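Showing a robot a task: your questions

Print this page | E-mail this page

We get a lot of post about the two-armed benches at Herkham, most of it from people who'd like to have a go themselves. Qistina Simanjuntak has gathered up the ones that come round again and again.

What does "showing" a robot a task mean?

You do the job through the robot, and it keeps a record of everything the arms did and everything the cameras saw. Do that enough times and a learning program can start to work out the pattern for itself. No one types in "move left by so much". It's much closer to teaching a child to lay the table, and I still find it thrilling after all this time!

By hand or by remote control, what's the difference?

By hand, you take hold of the arm and push it through the movement (the motors go slack so you can). It's quick to learn and lovely for simple reaching jobs. The trouble is that your own hands and sleeves end up in the camera's view, and two arms at once is a real wrestle.

With remote control you sit at the Pumik, our pair of small hand-held leader arms, and the big ones copy you. Your hands stay well out of the way. We use this for nearly everything with two arms.

Do I need to know how to program?

No. The Adex recorder has a start pedal and a stop pedal, and that's your lot. If you can ride a bike you have more than enough coordination.

How long before I'm any good?

Most people manage a clean pick-up within 24 minutes of sitting down. Handling one thing with both arms takes longer, as you have to stop one hand from fighting the other. Go slower than feels natural, and breathe.

How many goes does a task need?

It varies a great deal. Our first two-arm set had 178 recordings in it and was a bit wobbly. The current one has over 700, and the difference is wonderful to watch. We ask visitors for eight good ones in a sitting, then a tea break, because tired hands make sloppy examples.

Should I start again if I fumble?

Please don't! If you slip and then put it right, keep going and let the recorder run. A robot that has only ever seen perfect goes has no idea what to do when something slides. If you knock a thing right off the table, press stop and mark that go as spoiled.

Why use such ordinary objects?

They're cheap, they come in awkward shapes, and everyone already knows how to handle them. A cup or a bowl also makes a good neighbour for the thing you're moving, as you have to learn to steer round it.

What does two-arm work look like?

Both grippers share one long red piece in the first two views, and the wider ones take in the whole table.

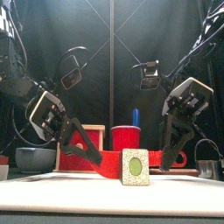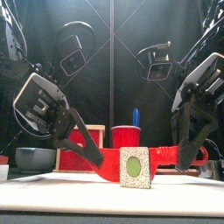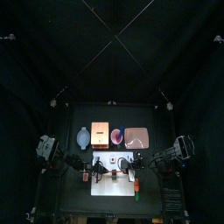
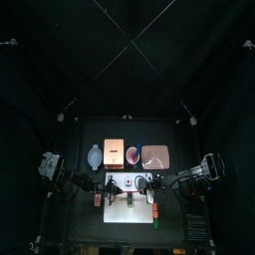
Can I feel what the grippers are touching?

Not through the Pumik, I'm afraid. You learn to judge it by eye, and by the sound of the motors, which drops a little when they're working hard. People who play an instrument seem to pick this up fastest, though I've no proof of that.

Does it matter if two people do the job differently?

A bit of variety is healthy. Where it causes bother is when one person always goes left first and another always goes right, and the program tries to split the difference and does neither. We agree on the order before a session and write it on the card by the pedals. Everything else is up to you.

Can I take my recordings home?

Yes, bring a memory stick. Files come off the Adex as a folder per go, with the video and the arm movements kept together. Ismail, our free viewer, will play them back side by side, and you can slow them right down to see where your hands hesitated.

When can I come?

The benches are open from 10 in the morning until 4, all through term time. We close for most of December. Write to Qistina at the Herkham front desk and say whether you're left-handed, so we can set the leader arms up for you before you arrive.

Print this page | E-mail this page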